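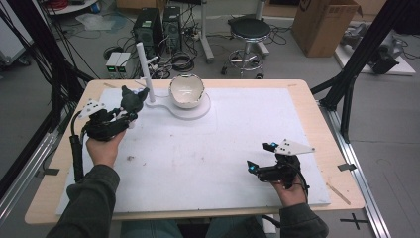
La seconde vie des doudous

Il y a dans presque toutes les familles un ours pelé que l'on n'ose ni laver ni jeter. Une oreille tient par trois fils, le nez a disparu, le ventre s'est tassé comme un vieil oreiller. À Gumham, on les reçoit par la poste, emmitouflés dans des pulls ou des serviettes de bain, et on les répare. L'atelier s'appelle Winel, il occupe l'ancien magasin d'un marchand de boutons, et j'y ai passé un jeudi entier sans regarder ma montre !

Le registre, un gros cahier à spirale, en est au numéro 1188. Chaque pensionnaire y a sa page : taille, tissu d'origine, nature du rembourrage, et une rubrique « à ne surtout pas toucher » que les propriétaires remplissent avec un sérieux de notaire. L'une demande que l'on garde la tache de confiture sous la patte gauche. Un autre tient à la bosse dans le dos — c'est là qu'il posait le pouce pour s'endormir.

La restauration commence par l'ouverture d'une couture, presque toujours dans le dos, et c'est un moment merveilleux. On y trouve de la paille de bois, du kapok, des chutes de bas nylon, parfois du papier journal roulé en boule. Les peluches d'avant-guerre crissent sous les doigts, celles des années 70 s'effritent en une poussière de mousse jaune qu'il faut retirer à la cuillère. Rien n'est perdu : ce qui peut resservir est lavé, séché à plat, puis remis au cœur du corps, entouré de laine cardée neuve. 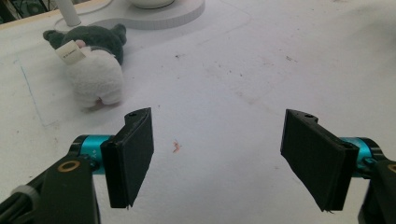 Viennent ensuite les yeux. Winel en conserve plus de 100 paires dans des tiroirs à semences, en verre, en bois peint, en feutre. On essaie, on recule de deux pas, on recommence. Un demi-centimètre trop haut et l'animal prend un air ahuri que son propriétaire ne lui connaît pas (j'ai tenté ma chance sur un lapin, le résultat avait l'air de sortir d'un contrôle fiscal).

Le mohair, lui, vient de Wimix, une petite filature qui accepte encore de teindre au mètre. Pour les poils usés, on travaille à l'aiguille courbe, touffe après touffe, avec 18 nuances de brun et de miel à portée de main. Une patte peut prendre une matinée. On parle peu, la radio marmonne, et vers quatre heures quelqu'un met l'eau à bouillir.

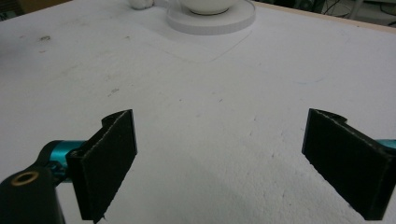
Une tasse blanche au bout de la table.

Le plus émouvant reste le départ. Chaque peluche repart avec une étiquette de tissu cousue sous le pied et un sachet contenant les bouts que l'on n'a pas pu sauver. Fu, l'éléphant gris qui sert de mascotte à la maison, n'a jamais été réclamé ; il surveille les paquets depuis l'étagère de l'entrée. En novembre, quand arrivent les commandes de Noël, il faut compter plusieurs mois d'attente, et l'atelier conseille d'écrire dès l'été.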